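Progress report: Brornik gas field, compression and tie-in work
Submitted to Hellus Energy by Dendar Field Services
Reporting period: May

1. Status

The third-stage compressor at Brornik was set on its foundation during the period. Alignment is complete and within tolerance. Piping from the suction header is welded as far as the inlet scrubber, and 17 of the welds have passed radiographic inspection. Two were rejected for porosity and will be cut out and redone.

The Berisha flowline tie-in remains on hold pending the operator's revised isolation plan. Three wells are affected. Elin Prothero has asked for the plan in writing before any crew is moved to the site.

2. Cost

Spending against the approved budget is in line with forecast. The change request for 143 meters of replacement line pipe was submitted with the last report and has not been returned. The supplier's price is held until the end of next month.

3. Site and accommodation
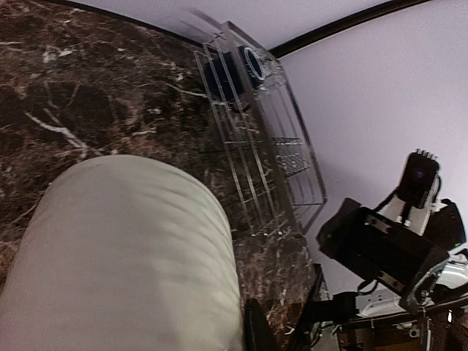
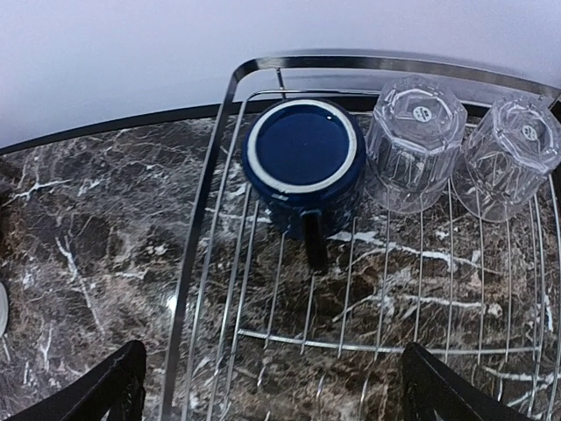 Mugs and other drinking vessels go upside down in the wire rack.
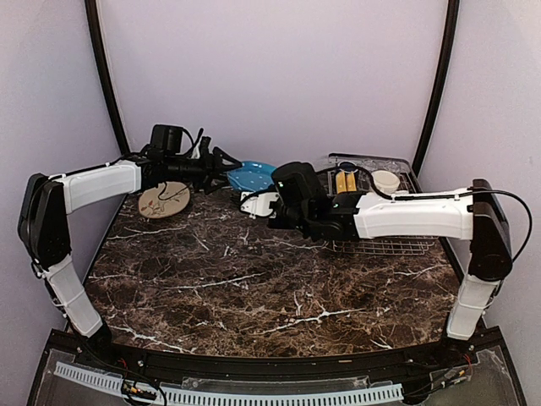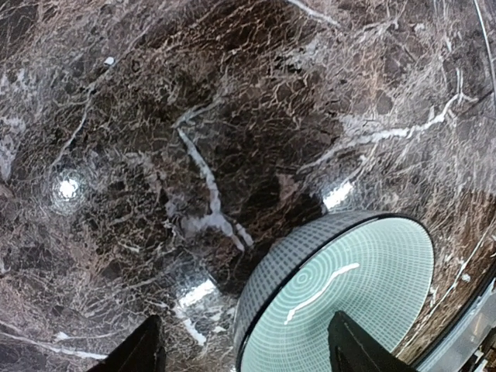 The second crew arrives when the tie-in is released. Bed space is sufficient for both crews on the current rotation.

4. Next period

Hydrotest of the suction piping will follow repair of the rejected welds. Ornella Leone will issue the test packs to Hellus for review. A decision on the line pipe is requested before the supplier's price lapses.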